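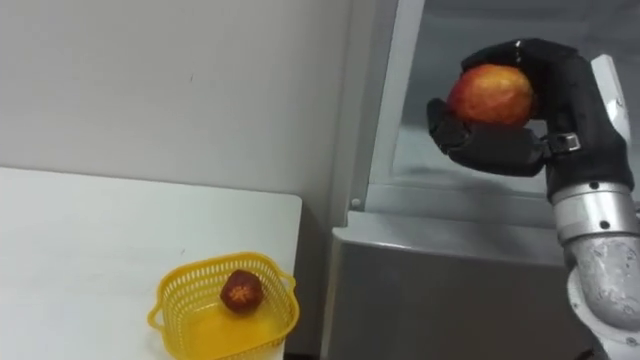 Working near the household robots: your questions

These are the things people ask us most often before they join a fetching and carrying session at Tededance. They follow the Skivance code of practice, which we took on in January and have been scribbling in the margins of ever since, so do please write in if something reads oddly!

Do I need to read the whole code first?

Bless you, no. It runs to 535 numbered clauses and a good many of them are about lifting gear. Read section 11, on shared rooms, and come and find us with anything that puzzles you.

Where should I stand?

Outside the reach of both arms, including the one that isn't doing anything. People watch the busy hand (we all do it) and drift towards the other side, but an arm hanging by the robot's hip is still a powered arm and the code treats the two exactly alike.
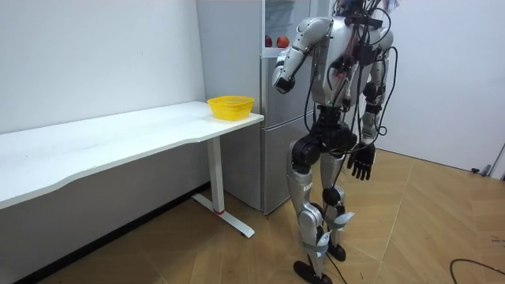
One arm raised at the fridge, the other down by the side.

May I hold the fridge door, or straighten the fruit?

Not while the robot is live, however tempting it is. Ask the operator for a stop, wait until you hear "stopped" said out loud, and only then put your hand in. The same goes for the basket, even if it only wants nudging an inch or so.

What if there are other things on the shelf?

Take them out before the session begins, and wipe the shelf while you're there. Clause 612 asks for nothing within reach that isn't part of the task. Yes, we know there are only 535 clauses; the numbering skips, and we have written to Skivance.

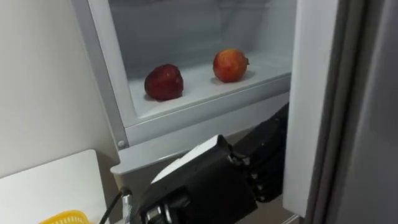 Two apples on the shelf, door open.

Can we eat the fruit afterwards?

I'm afraid not. Anything that has been in a robot hand goes to the compost, gloved hand or no glove, and please don't put it back in the kitchen bowl.

What do I do if the robot stops while it's holding something?

Leave it holding. It's a natural kindness to reach out and take the apple, but a hand that has stopped moving may still be gripping, and the operator should be the one to release it. Stand back, say what you saw, and let them work through the release card.

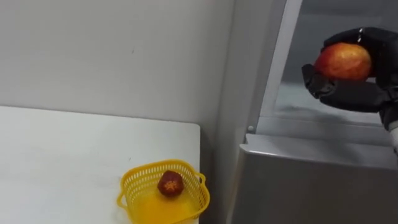 A reader from the Stostarach workshop wrote to ask whether this wasn't rather strict for a piece of fruit, when the worst outcome is a bruised apple, and said they let people take light objects by hand once the operator has nodded.

It's a fair point, and we did talk it over for quite some time. We've kept the rule the same for light and heavy things so that there is only one to remember, and we do ask for a spoken word, as a nod is easily missed.

Last updated 2021-10-23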